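Zorari – second LP, which pressing to buy?

Forum: Funk, Soul and Afrobeat > Vinyl

tindia_tapes
Posted 23 October 2021
I've been after the second Zorari album for years and there are two copies near me, both at decent prices. One is the original on Proteo, the other is the Harms reissue. The original has some light marks on side two. Has anyone heard both?

lowslungbass
Original, every time. The Harms one has been cleaned up too much and the hi-hat sounds like somebody crushing a crisp packet. The horns on the long track at the end of side one have lost all their weight as well.

kwtam
I disagree. I own both. The Proteo pressing was done cheaply, only 1,000 copies, and side two runs very close to the label, so the last song distorts even on a clean one. Harms moved that song to a second disc and you can hear the bass line properly for the first time. If side two is already marked I'd leave it alone.
Kam-wah Tam

lowslungbass
The last song is meant to sound rough. The band recorded it live in the room at the end of the session.

kwtam
Rough in the room is fine. Groove distortion is something else.

percy_b
What are they asking for the original? I paid 36 quid for mine but that was a while back and the sleeve was split.

tindia_tapes
93 for the original, with the insert. The reissue is a lot less and still sealed.

percy_b
Too much for a marked one, insert or no insert. Ask if they'll play side two for you in the shop.

horn_section_11
Does the reissue have the extra tracks? I read that there were two takes of the single left off the first time.

kwtam
One take, and an instrumental. The instrumental is the better of the two – the organ is much further forward. The sleeve notes are thin, mind you, and they spell the drummer's name two different ways.

lowslungbass
I'll give you the instrumental. I still wouldn't swap.

percy_b
Adding a couple of photos, both with the left hand up and open.

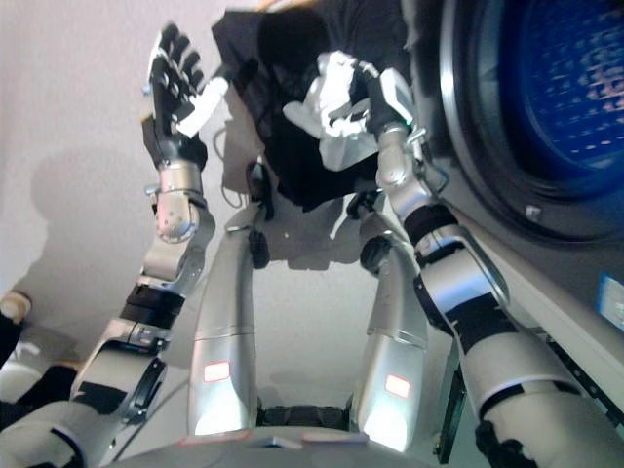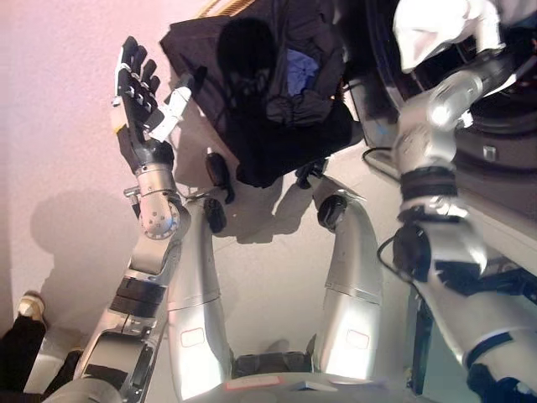

tindia_tapes
Went back to the shop and they let me hear side two. The marks don't sound, but kwtam is right about the last song, it breaks up badly on the vocal. I've bought the reissue. If the original is still there in February I might make them an offer.

lowslungbass
It won't be there in February. Enjoy it anyway, and play the instrumental loud.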